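The Bedroom That Isn't There

How a small team in Wamden is teaching a robot arm to tidy up, one imaginary dresser at a time
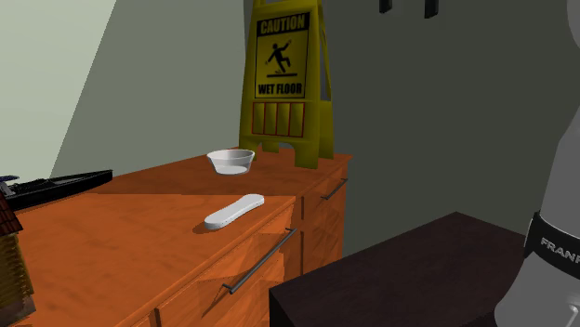
Serpil Işık has spent most of the spring moving furniture she will never be able to sit on. Her job at Rurkeck is to build rooms inside a computer and then get a simulated robot arm to do something useful in them, over and over, while the software takes notes. The rooms are assembled partly by hand and partly by a program with no sense of interior decoration whatsoever. Hence the dresser in today's room, a handsome glossy thing in orange-brown wood, on which the program has seen fit to stand a yellow wet-floor sign next to a white bowl. "I used to take them out," Işık says of such arrangements. "Then I visited my brother's flat and stopped."

The idea is simple enough to explain over a sandwich. A learning system is shown examples of a job being done, and with luck it picks up the knack. The examples have to come from a person, and at Rurkeck that person is usually Dardo Lucero, who sits with a controller in his lap and steers the arm through the task himself. Reach for the bowl, close the fingers, lift, carry, let go. Then the room is reset and he does it again. A good session gives 45 usable runs. A bad one gives 7 and a headache.

Lucero came to the work from a puppet theatre, and he is touchy about wrists. Newer operators, he says, bring the hand straight down like a crane at a funfair, and the system learns to do the same, right up to the moment it meets something tall. He likes to come in from the side. He also likes to hesitate a little, and this has led to a long-running argument with Volkan Kozan, who trains the model, which goes by the name of Xia.

Kozan wants the hesitations gone. In February, Xia began stopping just short of every object and waiting there for two seconds, with what he calls "a thoughtful air". He went back through the recordings and found Lucero doing exactly that, each time he reached for his tea. The tea now lives on a shelf across the room. Lucero regards this as an attack on his craft.

Why bother with pretend rooms at all? Money, mostly. A real arm breaks real crockery, and someone has to pick it up. In simulation a dropped bowl goes back with a keystroke, the walls can be repainted between runs, and the light can come from wherever Işık fancies. She changed the wood of one cupboard 68 times to stop Xia deciding that only pine was worth its attention.

The trouble starts when Xia leaves home. Rurkeck sends each version to a workshop in Stastden, where Harriet Ostrowski tries it on an arm you can bump your head on. Real bowls are slippery. Real drawers stick. Ostrowski's reports are short and not always kind; one read, in full, "Knocked on the bowl as if it were a door." Işık has it pinned above her desk.

The next batch of rooms is due to be finished by 30th May. There will be more clutter, worse lighting and drawers that jam on purpose, an improvement Işık had to fight for, as the drawers had taken weeks to get running smoothly. Lucero has asked for a softer chair. Kozan has asked for fewer flourishes.

When I left, the two of them were watching a replay of the afternoon's work and disputing whether a small dip of the hand before a grasp counted as technique or dithering. They ran it back several times. Işık had already moved on to the next room, where the program had put a saucepan on the bed.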